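Container Segmentation and Pick Planning for a Two-Arm Clearing Robot

Final report, Robot Software Project
Hildegard Janssen
16 Jan 2020

1. Background

The project extends Plalutness, the planning stack used in the lab for two-arm pick and place. The existing stack assumes that objects stand apart on a flat table and that the height of the table is known. Neither assumption holds when the robot has to empty a container of mixed scrap. The goal was to replace the front end of the stack with one that finds open containers, estimates the plane of the rim, and proposes grasps only for items that can be lifted out without striking the walls.

Navigation, lid opening and sorting of the removed items were outside the scope.

2. Software structure

The system runs as three processes. The perception process, Rissanen, takes color and depth from the head camera and publishes a list of container candidates. The planner receives a candidate and returns a ranked list of grasps. The arm controller executes the first grasp that passes the collision check. Messages between the processes carry the camera time stamp, and the planner discards any candidate older than 1000 ms.

In October the time stamp was still set on receipt, which hid a queue building up in front of the planner. Moving it to the point of capture made the fault visible in the logs. The queue was then limited to one message.

3. Perception

Segmentation is done on the color image by a small network trained on 2294 labeled head camera images. Labels are "container wall", "container content" and "other". A rim is fitted to the depth points along the boundary between wall and content. The fit was first written as a plane through all boundary points, and it failed on cardboard with torn or bent upper edges, where single points can lie well above or below the rest. The final version uses a robust fit and keeps the residual as a confidence value.

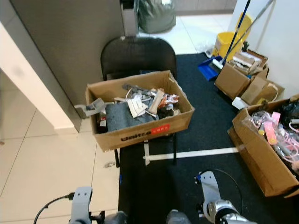

Figure 1. Head camera view with the target box on the chair and further boxes to the right. Both grippers enter the image at the bottom.

Three properties of such views affected the design. First, the support surface is not the floor. The old stack subtracted the floor plane and treated the remainder as one object, so a box on a chair was merged with the seat and backrest. Rissanen now grows the container region from the rim downward and stops at the first change of support. Second, several open boxes may be in view at once. Candidates are ranked by rim confidence and reach, and the operator can override the ranking in Jisell, the lab's display tool. Third, the grippers cover part of the image. They are masked using the joint angles and the arm model. The cables are not in the model, so the mask is widened by 40 pixels on each side, at the cost of some usable image area.

4. Grasp planning

Grasps are sampled on the content region only. Each sample is scored by the width of the item across the fingers, the clearance to the nearest wall, and the angle of approach relative to the rim normal. Cloth is a weak point of this scoring. A folded cloth gives a broad, smooth depth patch, and the width term rejects it although a pinch grasp would be suitable. A separate pinch mode was written but has been tested only in simulation.

Thin cables are mostly lost in the depth image. The planner may therefore select a rigid item with a cable lying across it. No solution was found within the project.

5. Open points

The arm model should include the cables, at least as coarse capsules. The rim fit should be repeated after every pick, as a light box can shift when an item is pulled out. At present the fit is repeated only when the confidence falls below a fixed threshold, and that threshold was set by hand. The Classtead export format still lacks a field for the rim normal, so recorded runs cannot be replayed through the planner without recomputing it.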